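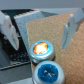
Subject: Re: Draft 3 of the handling rules – do we need section 4 at all?

Arnulfo Echeverri wrote:

> I have read draft 3 twice and my main complaint is still section 4.
> It now runs to more pages than the section on stopping the arm, which
> strikes me as the wrong way round. Do we really need a written rule
> for what the gripper may pick up? Everybody at Florport knows not to
> give it anything sharp, hot or full of liquid. We managed the whole of
> last year on common sense and a laminated card.
>
> Also, 4.6 says shiny lids need "a second look". A second look by whom?
> And for how long? If I put that in front of the people on the evening
> shift they will laugh at me, and they already laugh at me.
>
> Could we cut it to one paragraph and get this thing out by February?
>
> Arnulfo

Arnulfo, all,

Thank you for reading it twice. That puts you one ahead of me, and I wrote most of it.

Taking the easy one first. You're right about 4.6. "A second look" is the sort of phrase one types at ten to six with a coat on. What I meant was that small round pots with metallic or glittery lids should be tried under the lights that will be used for the job, with the wrist camera picture up on a screen, before anyone starts a long run. A lid that looks blue to you from your chair can come through as a small orange bonfire from a hand's width above it. I don't mind how long the person looks, provided they look at the camera's view and not at the table. Proposed new text:

4.6 Objects with reflective or glittery surfaces must be checked in the wrist camera view, at working height, under working light, before the first run of the day. If the glare hides the rim, move the lamp or move the object. Do not change the camera settings partway through a set.

The last sentence is there on account of the Doltent trials. Those who were on the list at the time will remember that we had 382 runs in one folder, all with the same label, and that the exposure had been nudged somewhere in the middle by a person who was only trying to help. We could not find the join. All 382 were thrown away. The person is a friend of mine and I have been very good about it, apart from this paragraph and the talk I gave.

Now the bigger question, whether section 4 should exist.

I'd love to rely on common sense. The trouble is that we have five sites' worth of it and they don't match. At Ban they will not let the gripper near anything with a loose lid. Stova takes the lids off beforehand and puts them in a drawer, so half their pots are recorded as "cup, open". Your lot tape them down, and very neatly too. All three are sensible. Put the results side by side and you have three different tasks under one name, which we then average, and somebody draws a graph.

So the rule on lids (4.3) doesn't say which of you is right. It says write down which one you did. One line in the log: lid on, lid off, lid fixed. I can't get it shorter than that without going over to grunts.

Things I would defend to the last:

4.1, clear gap. Fingers fully open before the arm comes down over anything. I know the software is supposed to see to it. The software was also supposed to see to it the time we bought a new pair of fingers.

4.2, one target at a time. Where two pots stand one in front of the other, so that the near one covers part of the far one, the log must say which is the target. "The pot" will not do. I have sat through replays trying to guess whether a miss on the front pot was really a fine attempt at the back one, and I came out of it thinking less of pots.

4.5, what's behind. Cork, foam, pegboard and so on are fine as surroundings, and I'd like to keep them varied. But anything that can shed bits has to be brushed down before a session, and anything standing upright has to be fixed so that a light knock doesn't bring it over. A panel that leans will, given 100 chances, find the one it wants.

Things I would give up without a struggle:

4.4, the table of approved sizes. It was copied from an older document, and the older document was about boxes.

4.7, the sign-off sheet. It asks for two signatures and most evenings there is one person in the room. We all know what happens to the second signature. One name and a time will do.

4.8, the paragraph about pets. I don't remember writing it and would rather not learn who did.

With those gone, section 4 comes down to a page and a bit. That's still longer than the stopping section, but stopping the arm is a short subject: press the red thing, then tell someone. I'd be worried if it needed more words.

On cost, as it came up last time. Following 4.2 and 4.3 adds one line of typing per set. Stova have over 2,000 runs logged under draft 2 and the only grumble I had from them was about the font. Going back to relabel the old Florport folder, all 2,599 runs of it, is another matter. I am not proposing it. I would simply mark the whole folder "lid fixed, target not stated" and keep it out of the comparison. Arnulfo, shout if that's wrong, or if some of them were done before the tape came in.

As for the laminated card, keep it. I'd like it as an appendix if you'll send me the wording. It's better than my introduction, and it has the advantage that people have read it.

If there are no howls I'll send out draft 4 with the changes above. Please reply to the list and not to me alone. The last round of comments is spread over so many private threads that I have now agreed with both sides on tape.

P.S. The evening shift laugh at everybody. I asked.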